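5. Dusting and wiping down

The Closex papered panels and the printed worktop are sold as wipeable. They are, within reason. Most of the damage reported to us was done by somebody cleaning.

You will need:
One soft, fluffy microfibre cloth, dry
A second cloth of the same sort, for damp work
A bowl of lukewarm water
Washing-up liquid (a drop, and we do mean the noun in the singular)

Before you start

Leave newly hung paper alone until the paste has cured. Section 3 gives the drying times, and in October, with the windows shut and the heating not yet on, you should take the longer one. Clear the worktop. Switch off anything plugged in nearby and move leads and extension blocks well away from the bowl.

5.1 The wallpaper

1. Shake the dry cloth out of a window, preferably one with no neighbour under it.
2. Fold the cloth loosely. A tight pad leaves shiny patches where it rubs.
3. Start at the top and work down in light strokes. Dust falls, and starting at the bottom means doing the bottom twice.
4. Follow the seams. Wiping across them lifts the edges.
5. For fingerprints, wring out the second cloth until it has nothing left to give, dab the mark, and dry it straight away with the first.

Caution: Do not use the green side of a washing-up sponge. On the butterfly pattern the purple outlines go first, and a butterfly without its outline is mostly a stain.

5.2 The worktop

1. Dust first. Grit under a damp cloth behaves like sandpaper.
2. Add the drop of washing-up liquid to the bowl and dip the second cloth.
3. Wring it out and wipe in long straight strokes towards you.
4. Rinse the cloth and go over the surface again with plain water.
5. Dry with a clean part of the first cloth.
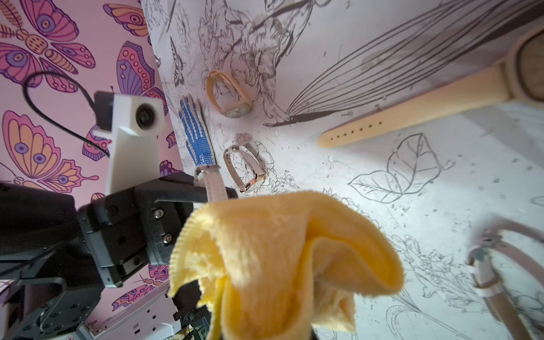

Fig. 5. Yellow microfibre cloth, with butterfly wallpaper and the flower-and-bird worktop print.

Note: The print on the worktop is fine black and grey line work, and from a standing position a crumb can pass for part of a leaf. Bend down and look along the surface with the light behind it. Customers have spent some time scrubbing at the birds.

Caution: Never put polish on the worktop. It looks splendid until Sunday, and after that everything sticks to it.

5.3 Looking after the cloths

Wash them at 32 degrees on a short cycle, or at whatever your machine considers nearest. Leave out fabric softener, which coats the fibres and gives you a cloth that moves dust about without picking any up. Wash them apart from towels, or they will come out wearing the towels. Hang to dry.

Replace a cloth when the pile has gone flat or the hem has started to come away. The old one will do for shoes.

5.4 If a mark will not shift

Wait a day and try once more with the damp cloth. If it is still there, write to Mélanie Cormier in customer care with the batch number from the end of the roll and the nature of the mark. "Unknown" is an acceptable answer. "It was like that" is one she has had before.

Offcuts for patching are covered in Section 6.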